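Leveck 2F Parallel Finger Set for Light Glassware

Sold by Pliststead Lab Handling
Part group: Grippers and fingers
Stock: ships from our own shelf

The Leveck 2F is a pair of black gripper fingers for small two-finger electric grippers. We chose it for people who want their arm to hold beakers, cups and short glass cylinders, and who have already broken a few of them with the fingers that came in the box.

We sell three finger sets for this kind of gripper, and customers often ask us which one they should buy. For this reason we tried all three on the same arm, with the same program, before writing this page. Remedios Ocampo from our application team did the trials in March. The notes on this page are hers, with small corrections of mine.

What you get

One pair of fingers, left and right
Mounting screws and one hex key
Two spare contact pads
A printed sheet with the hole pattern

The gripper itself and the wrist flange are not included. If you don't know which flange you have, please write to us before ordering – it is the most common reason for a return.

How it holds glass

Most of our trial was about pouring. The arm picks up a beaker by the rim, lifts it, and turns the wrist until the beaker lies on its side over a second one. Holding at the rim is harder than holding around the body, for the contact area is small and the glass wants to turn between the fingers. The advantage is that the gripper stays away from the other beaker. 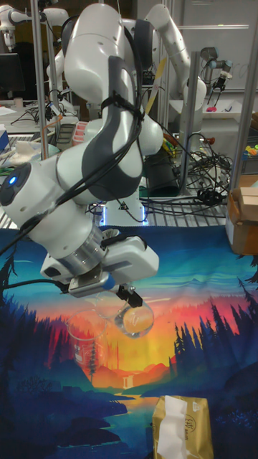 Rim grip on a glass beaker, with the second beaker standing on the mat.

We repeated the pouring motion 100 times with each finger set. All sets received the same closing force and the same speed. With the Leveck the beaker turned in the fingers two times, and both times it was at the start of the tilt. The Nivico set did it nine times. The Baluyot set was between them, with five, but it left rubber marks on the glass and we had to wipe them off.

Approach from the side

A cylinder lying on its side is a different problem. The finger must come in low, almost parallel to the table, and a thick finger touches the cloth before it reaches the glass. It can also push the cylinder, which then rolls away and the program has lost it. 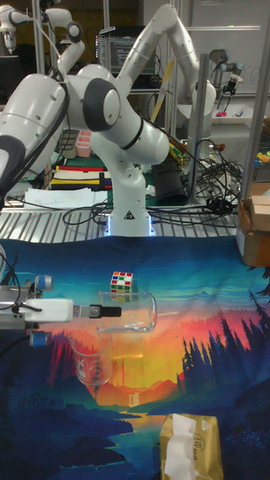
The Leveck finger is thinner at the tip than the other two, so the arm can come lower before you must stop it. With a soft cloth on the table you have a little more tolerance. On a bare metal surface we recommend to teach the approach point slowly, by hand, and to add a small lift before closing.

Comparison of the three sets

Leveck 2F: best rim grip in our trial, thin tip, pads can be changed without removing the finger. Not good for heavy objects.

Baluyot: the softest pads, pleasant for plastic cups. Leaves marks on clear glass. Pads are glued, so you change the whole finger.

Nivico: the strongest and the cheapest. We like it for boxes and blocks. For thin glass we would not choose it.

Limits

Maximum load per pair is 500 grams, including what is inside the vessel. Please don't forget the liquid when you calculate – water in a big beaker is heavier than the beaker.

The pads don't like acetone. For cleaning use warm water and a little soap, then let them dry fully before you mount them again. We changed the pads after some 3,780 closings, when the surface became shiny. Your number can be different, it depends on the force you set.

Setting the pouring position

Start with an empty vessel, and keep the upper rim a little higher than you think is necessary. Turn the wrist in small steps and look from the side where the opening points. When the position is good, save it as its own point and do not let the program calculate it from the pick position. Small errors at the pick become large at the rim.

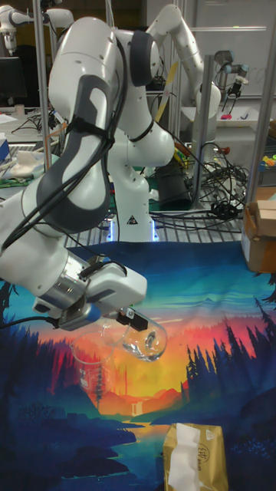 Ordering

Order number: 569
Spare pads are sold in packs of four pairs.
For questions about flanges, or if you want the trial program as a text file, write to Remedios at the application desk. She answers in English and Spanish, usually before 4 p.m.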